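Where do I keep a toaster oven when the table is all I've got?

Asked by Lama Nimri

My play kitchen stuff for the kids' cooking club shares one white table with a little toaster oven, and I keep running out of room! The big round plate alone eats up so much of it.

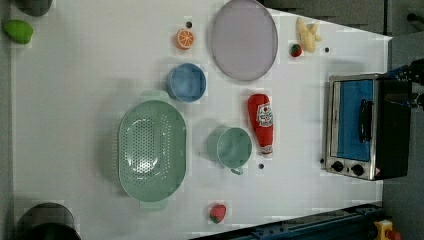

Dalal Harb
Oven at one end, door facing the open table, and give it breathing space at the back. Toy food goes in a bin when the oven's on (ours melted a strawberry, ugh).

Jalen Park
get a cart. mine was 17 bucks

Rukhsana Durrani
Second the bin! I'd stand the plate up in a rack too, you'll get loads of space back.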